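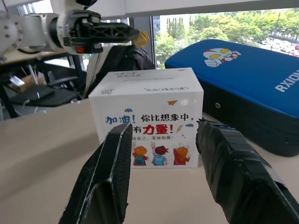

4 新曲はどこに置かれるか

4.1 「次は新しいアルバムから」という発話

前節までで、アルバムの発売とツアーの日程がどのように組み合わされるかを制作側の事情から述べた。本節では会場の中に入り、発売後のツアーにおいて新曲が曲順のどこに置かれ、どのような言葉とともに差し出されるかを扱う。対象は引き続き、ロックバンドのグラルハム(Grullham)が2枚目のアルバム『ノゲイラ』(Nogueira)に伴って行ったツアーである。

「次は新しいアルバムから」という一言が客席に及ぼす作用については、音楽家のあいだに豊富な口伝があり、文献はほとんどない。聞き取りに応じた演奏者は例外なくこの一言の効果を知っていて、例外なく自分のバンドにかぎってはそれほどでもないと考えていた。筆者はこの二つの認識が同じ人物のなかで穏やかに同居していることに感銘を受け、本節の分析の出発点とした。

資料は三種類ある。第一に、舞台の床に貼られる曲順表。第二に、音響卓から録られた各公演の録音。第三に、関係者への聞き取りである。曲順表は本来、終演後に最前列の客に渡されるか、テープごと剥がされて捨てられる紙であり、保存状態は会場ごとの清掃の熱心さに反比例する。幸い、舞台監督のヘルト・ントゥリが控えを一部ずつ残していた。本人によれば後世のためというより、翌日の曲順を打ち直す手間を省くためである。研究の基盤とはおおむねこのような事情の上に建っている。

これらを突き合わせた結果、演奏された曲目として延べ427件を得た。同じ曲が別の公演で演奏された場合は別の件として数えている。曲順表に記載がありながら演奏されなかったものは除き、記載がないのに演奏されたものは含めた。後者のなかには、調弦に手間取ったギタリストを待つあいだに始まり、そのまま最後まで行ってしまった他人の曲も含まれる。これを「演奏された曲目」とみなすべきかどうかは迷ったが、客はきちんと拍手をしていた。

4.2 曲順の三つの区域

曲順表の控えには、ントゥリの手で短い横線が引かれている。線は照明の切り替えを示す実務上の印であるが、バンドの側もこの線を区切りとして曲順を考えていたことが聞き取りから分かった。そこで本稿もこれに従い、公演を「入口」「中庭」「出口」の3区域に分ける。命名は筆者によるもので、バンドのなかではそれぞれ「速いの」「新しいの」「知ってるの」と呼ばれていた。学術用語として採用するには率直にすぎるが、分類としての精度はこちらのほうが高い。

入口に置かれるのは、最初の音で客が腕を上げる曲である。ツアーの序盤、この区域の先頭には『ノゲイラ』の冒頭曲が置かれていた。アルバムの一曲目で公演を始めるという選択は、歌手のマルティヌス・クルーガーが強く主張したもので、彼の言葉では「聴いてきた人には、針を落とした瞬間がもう一度来る」はずであった。この主張には、客が聴いてきているという前提が含まれている。発売からまだ日が浅く、しかも会場によっては主催者の告知にアルバムの名前すら載っていなかったことを思えば、相当に大きな前提といわねばならない。

録音を聴くと、この曲の始まりに対する客席の反応は二段階になっている。まず照明が落ちたことへの歓声が上がり、続いて、演奏が始まったにもかかわらず歓声が引いていく。後者の減衰は失望というより、知っている曲かどうかを判定するための静けさと解するのが妥当であろう。客は礼儀正しく、判定を終えるとまた声を出した。しかしクルーガーは舞台の上でその静けさを聴いてしまった。ツアーの途中から冒頭曲は中庭へ移され、代わりに前作の最もよく知られた曲が入口に立つことになった。この変更がいつ、誰の発案でなされたかについては証言が一致しない。全員が自分の発案だと述べた変更は、調査を通じてこの件のみである。

中庭は新曲の居住区である。ここに新曲が集められる理由として、演奏者は「流れ」を挙げ、照明担当は「色」を挙げ、物販担当は売店の行列を挙げた。三者の説明は互いに矛盾しないが、最後のものだけが検証可能である。売店の売上記録には時刻が残っており、録音の時刻と重ね合わせると、中庭の始まりと飲料の売れ行きの立ち上がりはよく揃う。とりわけ揃うのが、先に引いた「次は新しいアルバムから」という一言の直後であった。

出口については多くを述べる必要がない。知られた曲が知られた順に並び、アンコールでは、全員が来ると分かっている曲が、来ないかもしれないという体裁を整えたうえで演奏される。この体裁の維持に関わる技術、すなわち袖で待つ時間の長さの調整については、別の稿を要する。

4.3 前置きの類型

では、新曲に添えられる言葉はどのようなものか。録音から新曲の直前の発話を書き起こし、内容によって分けたところ、「告知型」「謝罪型」「由来型」、そして無言のまま始める「奇襲型」が認められた。

告知型は発売の事実を伝えるもので、売店の所在への言及を伴いやすい。レコード会社ハンデン(Handen)の担当者ハニーシレ・ムチャリは、この型を毎回必ず一度は入れるよう求めていた。ただし、求めたのは一度であって、ある公演のように中庭のすべての曲の前で売店の場所を説明することまでは求めていない。同公演の録音では、最後の説明に対して客席から「知ってるよ」という声が上がっている。この声は本調査で採取された客席の発話のうち、最も明瞭に聞き取れるものの一つである。

謝罪型は「ちょっとだけ新しいのもやらせてください」のように、演奏の許可を乞う形をとる。入場料を払った客に対して、払ってもらった対象の一部を差し出すことを詫びているわけで、論理的には奇妙である。しかしツアーの後半になるほど増えており、演奏者の経験がこの奇妙さのほうへ収束していくことは注目してよい。鍵盤奏者のノブフレ・ラデベはこの型を嫌い、クルーガーが謝りはじめると前奏を弾きだして言葉を消すことにしていた。録音には、謝罪の途中で鍵盤が入り、歌手が慌てて歌いだす箇所がいくつも残っている。結果として謝罪型の一部は、客席からは奇襲型として経験されたことになる。分類者としては困るが、演奏としてはたいへんよい。

由来型は曲が書かれた経緯を語るものである。『ノゲイラ』の終曲をめぐっては、ツアーの序盤には簡潔な説明が付されていた。祖父の家の台所で書いた、というだけの話である。これが公演を重ねるにつれて延びた。台所には雨が降りこみ、祖父は窓辺に立ち、やがてラジオから古い歌が流れた。終盤の公演では祖父がその歌に合わせて口笛を吹いている。クルーガーに確認したところ、祖父は口笛が吹けなかったとのことである。「でも吹いたほうが曲に入りやすいんだ」と彼は述べた。調性まで合わせてある。

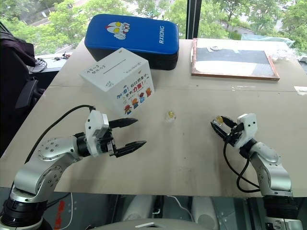
由来の延長は、演奏の側にも影響を及ぼした。語りが長くなると、その背後で鳴らす音が必要になる。当初は無音であった語りの下に、まず鍵盤の持続音が敷かれ、次いでブラシで叩く太鼓が加わり、ついにはギターが小さな旋律を弾きはじめた。前節の図2に示した曲の長さの推移において、終曲だけが右肩上がりに伸びているのはこのためである。曲そのものの小節数は変わっていない。伸びたのは祖父の分である。

この種の伸長は、録音物としてのアルバムと演奏物としてのアルバムのあいだに生じるずれとして理解できる。アルバムは発売の時点で確定し、以後は一音も変わらない。ところがツアーはそこから始まり、演奏者は確定したはずのものを毎晩開けて中を触る。終曲についていえば、ツアーを終えたバンドの全員が、いまのほうがよいと述べた。ムチャリもこれに同意したうえで、では録り直すかと問われると話題を変えた。録り直しには費用がかかり、すでに刷ったものが倉庫にある。

4.4 カキエにおける逸脱

ツアー中、以上の配置から大きく外れた公演が一つある。会場はカキエ(Cakier)、収容人数は3000である。このツアーでは飛び抜けて大きな会場で、グラルハムはここで単独の公演を行う予定ではなかった。先に決まっていた別の催しが流れ、空いた枠が回ってきたのである。バンドの側ではこれを飛躍と呼び、ハンデンの社内文書では「穴埋め」と呼んでいた。どちらの呼称も誤りとはいえない。

控えに残るこの日の曲順表は、日付欄に2/12/22とあるほかは、ほとんど読めないほど書き込まれている。『ノゲイラ』の曲がいったんすべて消され、余白に書き戻され、そのうちの一部がまた消されている。筆跡はクルーガー、ラデベ、ントゥリの三者のもので、消した者と書き戻した者の対応をたどると、開演前の楽屋でどのような会話があったかがかなりの程度まで復元できる。筆者は復元したが、掲載は見合わせてほしいとの申し出があり、これに従う。

争点は明快である。大きな会場には、バンドの名前をよく知らない客が来る。知らない客の前では知られた曲をやるべきだ、というのが一方の主張であった。これに対してラデベは、バンドの名前をよく知らない客にとっては全部が新曲ではないかと指摘した。曲順表をめぐる数多くの議論のうち、相手の反論が記録されていないのはこの指摘に対してだけである。

結果として採用されたのは、新曲を入口と中庭と出口に散らし、前置きをいっさい置かないという形であった。聞き取りでは、これは熟慮の末の方針であったと説明された。ただし音響担当のマルティヌス・モレフェは別の説明をしている。会場が広く、舞台上の返しの音が遅れて聞こえるため、クルーガーは話すと自分の声に追いかけられて黙ってしまったのだという。モレフェは歌手と名が同じで、楽屋で「マルティヌス」と呼ばれるたびに両者が振り向くという不便をツアーのあいだ耐えており、その証言にいくらかの辛さが混じる可能性は考慮しておくべきであろう。とはいえ録音はモレフェの側を支持する。最初の曲のあと、クルーガーは「次は」と言いかけ、天井から戻ってきた「次は」を聴き、そこで口を閉じている。

この日の売店の記録には、他の公演に見られる中庭の山がない。飲料は開演前と終演後に売れ、そのあいだは平らである。物販についても同様で、アルバムは終演後にまとめて売れた。売店の所在は一度も案内されなかったが、客は自力で見つけたようである。

この一例から、前置きをやめれば客は席を立たないと結論するのは早い。カキエは売店が客席から遠く、いったん出ると戻るのに難儀する造りをしている。通路の狭さもある。空いた枠に急に入った公演のため、客層も他の会場とは異なっていたと考えられる。反実仮想として望ましいのは、同じ会場で同じ曲順を、今度は丁寧に謝りながら演奏してもらうことだが、この提案はバンドに断られた。

4.5 演奏者の知と、その使われなさ

興味深いのは、カキエのあとである。残る公演の曲順表を見ると、新曲はふたたび中庭に集められ、謝罪型の前置きも翌日から復活している。カキエでの公演は成功として語られ、そのやり方は一つも引き継がれなかった。

この点を尋ねたときの答えは人によって異なる。ントゥリは、照明の仕込みが元の曲順で組まれていたからだと述べた。彼にとって曲順とは照明の仕込みのことであるから、これは完全な答えである。ラデベは、クルーガーが話したがったからだと述べた。クルーガーは、小さな会場では客の顔が見えるからだと述べ、少し考えてから、顔が見えると何か言わなければいけない気がする、と付け加えた。

最後の答えは、本節の冒頭で触れた矛盾にいくらかの光を当てる。演奏者は、前置きが客を売店へ向かわせることを知っている。知っていながら言うのは、その言葉が客席のためにあるわけではないからではないか。新曲の前で「新しい」と断っておけば、静けさが来たとき、それは新しさに対する静けさであって曲に対する静けさではないことになる。前置きは客への案内という姿をとった、演奏者自身への保険と見ることができる。掛け金は飲料の売上として会場側に入るため、会場がこの慣行に異を唱える見込みは薄い。

もっとも、この解釈をクルーガーに示したところ、彼は丁寧に聞いたあとで、単に次の曲のギターに持ち替える時間が要るのだと答えた。録音で確認すると、確かに前置きの多くは持ち替えと重なっている。しかし持ち替えのない曲の前にも前置きはある。そのことを伝えると、彼はそれなら祖父のおかげだろうと言った。

なお、本節の調査を終えたのち、グラルハムは1月に次作の準備に入った。ラデベから届いた連絡によれば、終曲の語りの下で鳴っていたギターの旋律が独立した曲になりつつあり、まだ題名はないが、書かれた経緯についてはすでにかなりの長さの話ができているという。次節では、こうした演奏中に生まれた素材の権利が誰に帰属するかを、ハンデンとの契約の文言に即して検討する。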